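Britt-Marie Fagerlund keeps two hygrometers on her desk and trusts neither of them. One reads 41 percent and the other 46. "The truth is in there somewhere," she says. "For paper, I need it to be better than somewhere."

Fagerlund has run environmental control at the Hollness map archive since it moved out of the old customs building. Her job is to keep sheet material at a steady temperature and a steady relative humidity. The collection is mostly nineteenth-century coastal survey work on rag paper, with a smaller run of twentieth-century prints on wood pulp that she describes as "the part that is trying to destroy itself."

The number people quote from conservation manuals is 50 percent relative humidity, plus or minus a few points. Fagerlund thinks the figure gets too much attention and the rate of change too little.

"Paper is a sponge with a grain direction," she says. "It takes on water and expands across the grain, then gives it up and contracts. A sheet that sits at 40 all year is in better condition after a decade than a sheet that goes from 38 to 55 and back every time the heating cycles. I'd take the wrong number held flat over the right number on average."

Her first survey of the building, carried out in February, showed the problem clearly. The storeroom on the north side had an average humidity well within specification. The hourly log showed swings of 9 points inside a single morning. The cause was a supply duct that discharged directly above the plan chests, controlled by a thermostat in the corridor. When the corridor door was propped open for deliveries, the thermostat called for heat, and warm dry air fell on the top drawers.

"The bottom drawers were fine," she says. "You could plot drawer height against cockling and get a fairly good line."

The correction was not expensive. The duct outlet was moved to the opposite wall and fitted with a diffuser, and the control sensor was relocated to the storeroom, at the height of the middle drawers. The corridor door got a closer. After that the morning swing dropped below two points. Only then did Fagerlund ask for a new humidifier, and she asked for a smaller one than the contractor had quoted.

"If you buy capacity first, you use it to fight the building," she says. "The unit runs hard and the log looks acceptable, and you have no idea you're covering for a door."

She is particular about where sensors go. A logger on an outside wall measures the wall, and a logger on top of a cabinet measures the ceiling air. Her preference is to put them inside the drawers, in an empty folder between two full ones, and to compare those readings with one open-air unit in the same room. The difference between the two tells her how well the furniture is buffering. A tightly packed steel plan chest can delay a humidity change by most of a day. A half-empty one delays it by very little, and for that reason she consolidates drawers whenever material goes out on long loan.

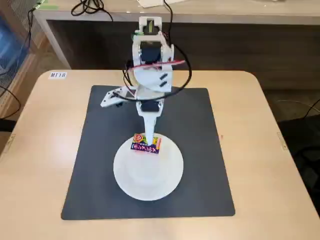
Calibration takes up more of her year than visitors expect. Each logger is checked against saturated salt solutions in sealed jars: magnesium chloride for the low point, sodium chloride for the high one. At room temperature those give close to 33 and 75 percent. A logger that misses by more than two points at either end is given a correction or retired.

"The makers will tell you they drift one percent a year," she says. "Some do. Some drift four and then stop. I've got one that has been dead accurate at the low end and hopeless at the high end for as long as I've owned it. I use it in winter."

The archive's records are kept in Motulix, a logging package bought jointly with the smaller store at Girness. Fagerlund has mixed feelings about it. It collects readings reliably and handles missing data well. Its default chart, however, smooths everything into daily means, and the swing under the duct would have been invisible on it. She switched the default to raw hourly values and set the alarm on rate of change in place of absolute level. It now triggers if any drawer sensor moves more than three points in 8 hours.

The alarm went off 63 times in its first year. Most of those came from Bakke, the offsite annex, where the roof insulation had been left short over the loading bay. Fagerlund printed the list and attached it to the repair request without further comment. The request was approved.

Asked what she would advise a small local collection with no budget for any of this, she is brief. Keep the material off outside walls. Leave a gap under the lowest shelf. Don't heat a store for comfort if people are only in it for ten minutes at a time. Put full boxes next to full boxes.

"And buy one decent logger and leave it in the same place for a year," she says. "People move them. They get a reading they don't like and they move it to the other side of the room, and now they have two short records that can't be compared."

She is less certain about the wood-pulp prints. Cooler storage would slow the acid reaction, and the chemistry on that point is well established. The archive has 200 of them in poor condition, and a cold room would need an acclimatization space next to it so that sheets could be brought up to reading-room temperature without condensation forming on them. There is no room for one at Hollness. Bakke has the floor area but not the power supply.

For now the prints are in alkaline-buffered folders in the lowest drawers on the north side, where the temperature runs a degree and a half below the rest of the room. Fagerlund has a logger in there as well, and she intends to check it against the salts again before the heating comes on.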